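Penrose Word List
README, version 24

Welcome! Penrose is a free list of English words for people who make and play word games. It started as a text file that Pauline Cropper kept for her own crosswords, and it has grown into something we're really happy to share. If you set puzzles, run a spelling night or just like poking through odd words (we do!), please help yourself.

What you get

words.txt has one word per line, all lower case, in alphabetical order.
scores.txt has the same words with a score from 0 to 43. A high score means a lively word that most solvers will know and enjoy. A low score means a word you'd only use when a corner won't fill any other way.
themes/ holds 30 short lists by subject: birds, bread, knots, weather, card games, home and so on. Each one has at least 200 words.
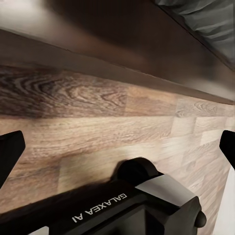
How words are scored

Pauline and Liam Dunmore each score a word without seeing the other's number, and the file keeps the average, rounded down. When they're far apart they talk it over, and those talks are the best part of the job. "Ogee" took most of an evening. Liam loves it, Pauline has seen it in far too many grids, and it sits at 19 for now.

Plurals get their own score. So do past tenses. We don't add points for rare letters, so a dull word with a Z in it is still a dull word.

What's left out

No names of people, no brand names, no abbreviations. Slurs are gone from every file. Hyphenated words are joined up, so look for "wellknown" and not "well-known". Two-word phrases are in a separate file, pairs.txt, which is still pretty thin and would love some company!
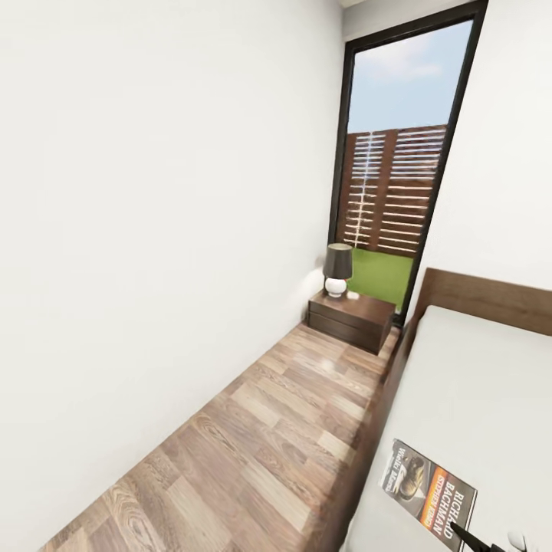 Known problems

The bread list leans heavily on loaves that Liam has baked. British spellings turn up in some themes and are missing from others. The weather list has "mizzle" twice, once with a stray space after it, and we'll fix that in the August update.

Using it with other tools

Pledby reads scores.txt as it is. For Rilix, swap the semicolon for a tab first. Cloltel wants capitals, and any text editor can do that for you.

Sending us words

Yes please! Put one word on each line, add your own score if you have one, and tell us which theme it belongs to. Odd ones are very welcome.

Last updated 15 July 2021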